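Marble vanity top, sealer or no sealer?

Forum: Kitchens and Baths > Stone and Tile

naheed_t
Closing on a condo in March and the bathroom has a marble vanity top. The seller's agent says it was treated with Partanen stone sealer and is "good for life." Clikgate wants $770 to strip and reseal it. Is any of this real?

grout_grump
Good for life? No. Any penetrating sealer wears out, and I'd want to know who put it on and when. "It was treated" could mean a guy wiped it down before the showing.
I'd want to know what the $770 covers too. A quart of sealer was $19 last time I bought one, and the job is wipe on, wait, wipe off.

Tanveer Shaikh
Disagree with grump on price. Stripping is the part you pay for. If there's old topical coating on there, you won't get it off with a rag. I paid Salummont $155 for a small top and it came out fine.

grout_grump
So you paid $155 and they want $770. How are we disagreeing?

Tanveer Shaikh
Mine was a powder room. And you said the job was wiping.

naheed_t
No idea if there's a coating. It's beige-brown, curves out in the middle, oval undermount sink with a single-lever faucet behind it. Big mirror over the whole thing.

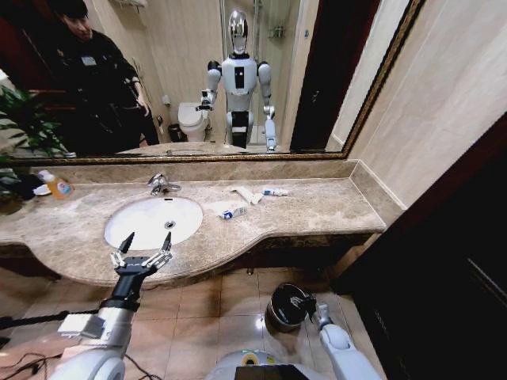 Reply #7

aisyah_n
You can't tell from a photo, so don't let anybody quote you from one. Put a few drops of water on it, away from the sink, and leave them for ten minutes. If the stone goes dark under the drops, it's drinking. If not, you have some kind of sealer and can leave it alone for now.

Tanveer Shaikh
The water test only tells you about water. Sealer does nothing for etching. Toothpaste, lemon, half the cleaners at the store will dull polished marble, sealed or not.

aisyah_n
Sure, but she asked about sealing.

ehsan.o
I've had marble in two houses and never sealed either one. Some rings by the soap. I don't believe 100 percent of what stone people say about stone.

grout_grump
Rings by the soap is what the sealer is for, Ehsan.

ehsan.o
Or a soap dish.

naheed_t
Going back for the walkthrough with an eyedropper. I've asked Clikgate for an itemized quote and they want to "discuss it by phone," so I'm not holding my breath.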